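Wool felt or rubber for a sewing room work table?

skukora_quilts
Posted Saturday, May 18, 2019
I'm redoing the top of my cutting and pressing table and can't decide on a surface. The table is 63 inches long and I do all my handwork there too: beads, buttons, covered snaps. Right now it's bare melamine and everything rolls onto the floor. I was going to glue down grey wool felt, but the shop in Umavbridge wants $82 for a piece big enough. Is it worth it, or would a rubberized mat do the same job for less?

Noreen Ó Briain
Felt for beads, no contest. They sit where you put them. But don't glue it. You'll want to take it off and shake it out, and in a couple of years you'll want to replace it. I wrap mine around a thin board and staple it underneath.

dkolev
Disagree on felt for a cutting table. It grabs thread ends and every bit of lint in the room. I had it for one winter and ripped it out in December. Rubber wipes clean with a damp cloth. Small things stay put on it too, as long as it has some texture.

Noreen Ó Briain
Lint comes off with a roller, dkolev. It takes a minute.

dkolev
It takes a minute every day. I sew for customers and I can't hand over a white blouse with grey fuzz on it.

larasati_h
I'm with Dušan on light fabrics. For what it's worth, I went with dark grey and I like it better than the lighter mats. Pale things show up right away.
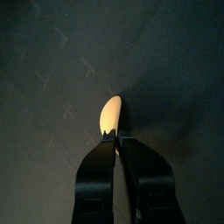

Can you iron on a rubberized mat?
Keep the iron off it. Rubber can soften, smell or mark under a hot iron, so use a separate wool pressing pad and set it on top while you press.

skukora_quilts
OK, that's a point for felt, then. I press seams every few minutes and I'd hate to keep moving a pad back and forth.

Sudheer Varghese
Only if it's real wool. Check the label. A lot of craft felt is acrylic or polyester and it will melt. I ruined a piece that way, and the iron with it.

larasati_h
Same question for you, Noreen – is yours all wool?

Noreen Ó Briain
All wool, 10 years old, one scorch mark. I don't press on it much though, I have a board for that.

dkolev
So you don't cut on it and you don't press on it. It's a bead tray.

Noreen Ó Briain
It's a very good bead tray.

Gopinath Rai
Why not split the table? Rubber on the two thirds where you cut, and a felt-covered board at the end for handwork. The board lifts off when you need the full length. Buy a smaller piece of felt and you won't be paying $82 either.

skukora_quilts
I hadn't thought of a removable board. The window end would be the right spot for beads. Does the rubber need to be glued?

Gopinath Rai
No. Double-sided tape at the corners. Leave it unrolled flat overnight first or the ends will curl.

skukora_quilts
Thanks all. Going to measure tonight and see what size board I can get out of the scrap in the garage.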